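Studio > Help > Thread and machine FAQ

Thread and Machine Questions
Updated July, by Zoltán Vörös

The questions below come from customers of the Kovács longarm and domestic machine service desk. Answers apply to flat-bed domestic machines unless stated otherwise.

What thread weight should I use for piecing?

A 50-weight two-ply cotton suits most piecing. It takes up little space in the seam, so a scant quarter-inch allowance stays accurate. Heavier threads, such as 40-weight, push the finished block under size. Over a row of 10 blocks the shortfall is enough to prevent the borders from fitting.

Does the weight number go up as the thread gets thicker?

No. A higher weight number means a finer thread. Some manufacturers print a ticket or tex number instead, and tex runs the other way. Check which system is on the spool before substituting.
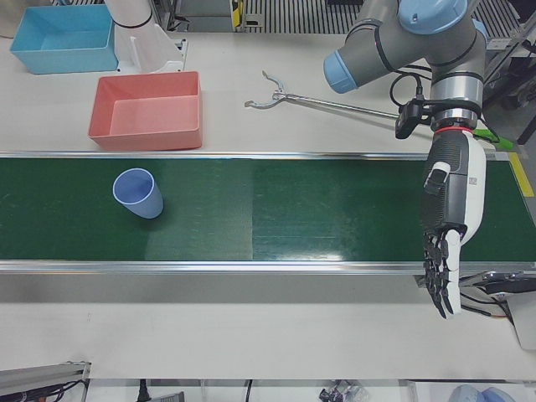
The same caution applies to bobbin thread. Pre-wound bobbins are often labelled by bobbin style first and thread size second, and the two are easily confused when reordering.

Which needle goes with which thread?

Use an 80/12 for 50-weight cotton and a 90/14 for 40-weight. Batiks and other tightly woven cloth are better pierced with a Microtex point. Change the needle at the start of each quilt top, and again before quilting through batting.

My top tension is correct but loops form on the back. Why?

Loops on the underside nearly always originate with the upper thread. Raise the presser foot, which opens the tension discs, then rethread completely. If the machine was threaded with the foot down, the thread is sitting outside the discs and no dial setting will fix it. If loops persist, clean between the discs with a folded strip of unwaxed cotton.

What dial setting should I start from?

On the Nastetti mechanical models, start at 3 and sew a test line on a sandwich of the same fabric and batting as the quilt. Adjust by half a number at a time. Electronic models display an automatic value, and this can be overridden from the stitch menu.

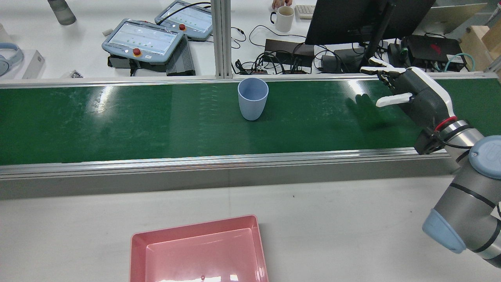

Photo: Trutach

Can I adjust the bobbin case myself?

Yes, provided the case is removable. Mark the original position of the screw slot with a fine pen. Turn clockwise to tighten, in very small increments, and work over a dish so the screw is not lost. Keep a second case for specialty threads and mark it with a dot of nail polish in a different colour.

What stitch length is recommended for a walking foot?

For straight-line quilting, 2.5 to 3 mm. For piecing, 2 mm holds well where seams will be cut across, as in strip sets. The Jerico walking foot adds slightly to the thickness under the ankle, so check clearance by hand-turning the wheel through one full stitch.

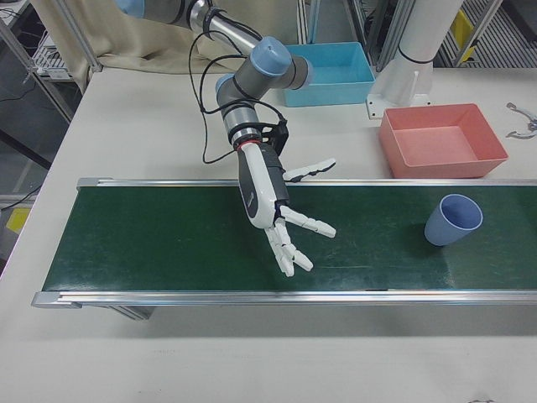

Storage and Ordering

How should thread be stored?

Away from direct sun, in a closed drawer or case. Cotton thread becomes brittle when very dry and may benefit from a night in a humid room before use.

Is a 200 m spool enough for a quilt?

For piecing a cot quilt, usually. For quilting it, no. Buy cones from a single dye lot where the thread will be visible on the surface.

Are orders processed on Sunday?

No. They are entered on the next business day.

Contact the service desk | © Kovács | Back to top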